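Call for participants: bench and mat upkeep trial, Rornlow workshop, Clurnumbridge
Posted 31 Jan 2018

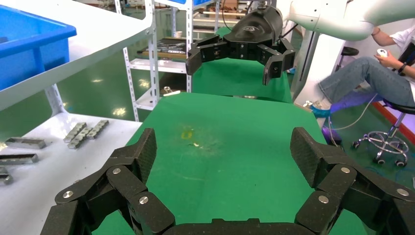 Reply under the first posting: a green mat gets a yellow stain and some scuffs whatever you put on it, and I doubt a trial will teach anyone more than a damp rag would.

Fair enough, and we doubt it too. The maker of the Lamilus cleaner says a mat looks new after 365 days of use. We would like to see that.

We need 20 people who work at a bench with metal bars, drilled blocks or other small parts. You wipe down your green mat at the end of each shift, put the parts back on the white side, and fill out a short sheet. The trial starts in March and lasts three weeks. Pay is $100, at the end. Please don't apply if you sell cleaning products.

Write to the Hviid desk at Rornlow and tell us what you use now.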